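Pevby Opens Shared Workroom for Clothing Sorting and Repair

DORETTI, August 19, 2021 — Pevby, a clothing reuse company, has opened a shared workroom on Ritchie Street where donated shirts, jeans and household linens are sorted, folded and prepared for resale. The 770-square-foot room replaces the company's former space on Dakum Road, which closed this summer.

Most of the work is done at one large table. Staff keep it covered with a cloth so that knits and light fabrics do not snag, and the cover is changed when a new batch comes in. Each batch is checked for stains, missing buttons and worn seams before anything is folded.

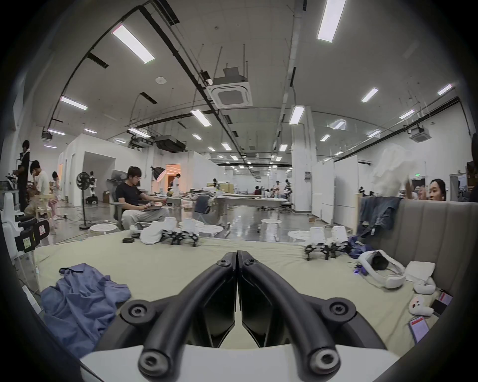
The covered sorting table at Pevby's Ritchie Street workroom, with a blue-lavender shirt at left and jeans over the sofa back.

The room is also used for desk work. Listings are written on laptops near the table, and items are photographed in the same room, so a garment can go from sorting to the online shop without leaving the building. Sofa seating is available for people who are waiting to drop off a bag or who want to sit while they mend.

"At Dakum Road we sorted on the floor half the time," said Geetha Devadiga, operations manager at Pevby. "A big table was the first thing we asked for. Everything else in the room got placed after that."

Pevby handled over 595 bags of clothing and linens last year. Towels and plain white cloths that are too worn to sell are cut down for cleaning rags. Soft toys are accepted if they are clean and have no loose parts.

The workroom has 11 staff members. Beginning in October, it will also offer evening mending sessions — basic hems, patches and buttons — with sign-up at the front desk. Thread and needles will be provided.

Donations are accepted at the Ritchie Street entrance, Unit 47, during posted hours. Bags should be tied and dry.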